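Packing for a small life

In January I moved from Brurnmont to Derkcombe with one suitcase and one box of books. I am often asked how I decided what to bring, so I try to write it down, although my method is not very scientific.

The train company allowed me two pieces of luggage, and my room here is small. My friend Liesbeth Declercq, who has moved more times than me, told me to begin with the things I use before breakfast. It was good advice. I found that I use very little before breakfast.
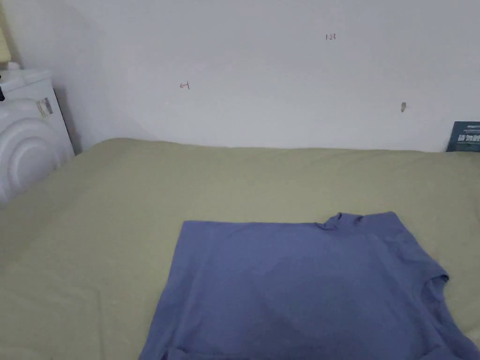
Clothes were the most difficult part for me. I grew up in a house where we kept everything, also the things that did not fit any more, in case a cousin would need them. So I made a rule: if I would not wear it to the baker, it stays. The blue-violet T-shirt passed, with its plain round neck and short sleeves, and I have worn it under a jumper since I arrived. Two good coats did not pass. I sold one for 45 pounds and I still think of it when the wind comes from the sea.

The books I chose badly. I brought a dictionary of 900 pages which I have not opened, and I left behind the cookery book from my aunt. Ankit Rastogi has promised to post it, but he is a slow man with parcels. Until then I cook the lentils from memory, and each time they taste a bit different.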